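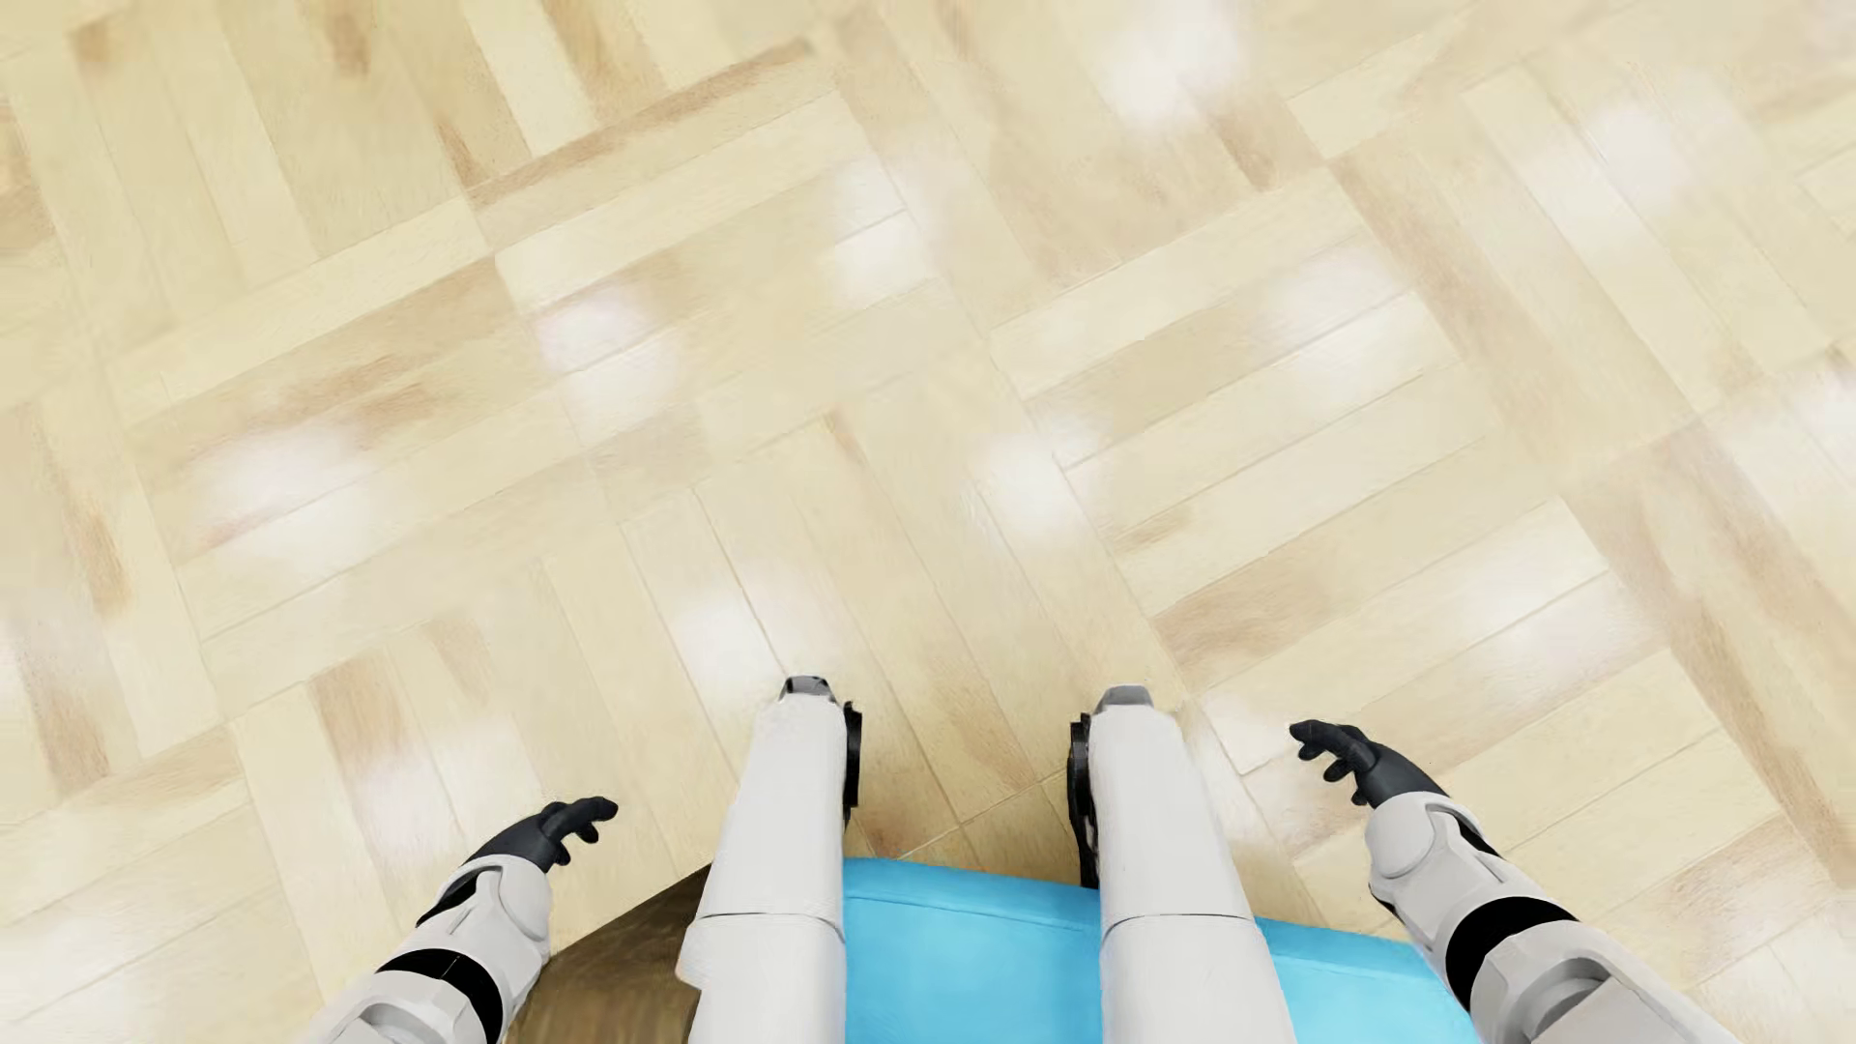 Basket weave parquet, light finish, render

Flooring and Subfloors > Wood > Basket weave over old slab, direction and expansion gap

sumpline_k
Posted 7:42 AM
Ground floor room, concrete slab, no basement. I want basket weave parquet in a pale finish, laid on the diagonal. The blocks are solid oak, unfinished, tongue-free, sold under the Sumside name. The slab has an old leveling coat on it from the previous owner. Moisture meter gives inconsistent readings near the outside wall and steady ones everywhere else.
Questions:
Does the diagonal layout change the expansion gap at the walls?
Is a full-spread elastic adhesive enough, or do I need a membrane under it?
Does the grain variation get worse or better after finishing? The loose blocks have some very dark streaks and I would like the floor to stay pale.

quarterround
Posted 8:15 AM
Gap first. Basket weave has planks running both ways, so movement across the room is more even than in a strip floor. Turning the pattern does not change that. Keep the same gap on all four walls and undercut the door casings so the gap can run beneath them.
On the membrane, I would not glue solid wood to that slab until you know why the outside wall reads differently. Pin meters are close to useless on concrete. Drill and put in humidity probes.

tannin_bleed
Posted 8:31 AM
Oil finish will darken the streaks. Waterborne will darken them less. The contrast stays either way, it is mineral streak and it goes through the block. If you want it uniform you have to sort the blocks before you glue anything. I pull the worst ones and use them for the cuts at the perimeter. Some people like a few left in the field. With blocks this small a long streak only shows when two or three happen to line up across a seam.

sumpline_k
Posted 9:04 AM
Sorting is fine, I have the time. I bought 200 extra blocks for that reason. Probes are ordered.

Brallova_user
Posted 12:20 PM
I disagree with quarterround on the gap. "More even" is true but it also means you get movement in both directions, where a strip floor gives you almost nothing along the length. On the diagonal the perimeter is all cut triangles, and those are the pieces that let go first. I make the gap wider than on a straight layout and cover it with a thicker base. I have done 11 of these floors and the only one that tented had the gap set by the strip floor chart.

quarterround
Posted 12:48 PM
One tented floor is not evidence about the gap. Was the adhesive full spread? What was the wood moisture on the day it went down?

Brallova_user
Posted 1:05 PM
Full spread, notched trowel, the notch on the bucket label. Wood moisture was in range. The installer before me had filled the gap with caulk on one side, I will grant you that.

quarterround
Posted 1:11 PM
Then it had no gap on one side. That is a different failure.

slab_and_stud
Posted 3:37 PM
Leaving the gap argument to you two. The leveling coat matters more. If it is gypsum based, a lot of adhesives will not hold to it without a primer, and the top skin shears off under solid wood. Scratch it with a nail. If it powders, grind it off. I used the Zulletti two-part primer over a sound coat once and had no trouble, but the coat was cement based and hard.

sumpline_k
Posted 5:52 PM
Scratched it in four places. Three are hard. The one by the outside wall powders and the nail goes in easily. Same corner as the odd readings.

slab_and_stud
Posted 6:10 PM
Grind that corner back to concrete and look for a crack or an old pipe chase. Do the humidity test after grinding, the patch will throw off the result.

tannin_bleed
Posted 6:26 PM
Also, layout. Do not start from a wall. Snap two center lines, check them square with a 3-4-5 triangle, then snap the diagonals from the center. Small blocks drift. If every block is off by a hair you will see it in the seams well before the far wall. Dry lay two full rows and measure before opening the adhesive.

sumpline_k
Posted 9:18 PM
Noted. Will grind the corner first. For the gap I am leaning toward the wider one, the base I have will cover it.

quarterround
Posted 9:40 PM
It will not hurt anything. Just keep the caulk out of it.

sumpline_k
Posted in October
Update. Under the soft patch there was a chase with a capped drain line, badly filled. Cleaned out and refilled with cement mortar. Probes have gone in, waiting on numbers. Blocks are sorted into three stacks in the room and stickered for air.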